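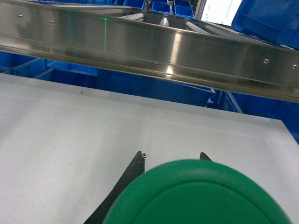 Storage arrangements at Flokby: notes on the spring reorganisation

The reorganisation of the small parts area at the Flokby workshop was completed on 2025-04-29. As several readers have enquired about the bins, the following account is provided for reference.

The previous arrangement dated from October and relied on cardboard trays placed directly on the shelves. Labels were attached to the trays by hand and did not survive frequent use. A stock check carried out before the work began recorded 251 separate lines of fittings, of which 15 were held in more than one location.

It was decided to adopt blue plastic bins throughout. The smaller bins are open at the top and stand side by side in rows, with the contents grouped by type and then by size. Bins of another colour were considered for items on loan from Fakhoury, but this was judged unnecessary — a written card in the bin serves the purpose equally well.

The stainless-steel rail has been retained. It is a channel-shaped length with a folded upper lip, riveted, and it remains in good order. Its brushed face should be wiped along the grain with a soft cloth and plain soapy water. Abrasive pads are not to be used. Users are also asked to refrain from fixing adhesive labels to the steel; removing the residue of the earlier ones occupied the greater part of a morning.

The following points apply to everyday use. Bins are to be returned to the row from which they were taken. No bin should be filled above its rim. Loose caps and bottle tops are to be put away with the containers to which they belong, and bottles of any kind should be kept on the lower shelves.

The Pevus fittings have not yet been sorted and remain in 9 boxes beside the door. The Drekau catalogue lists a deeper bin that may suit them, and 3 have been ordered on trial. A further note on their suitability will be published here once they have been in use for a month.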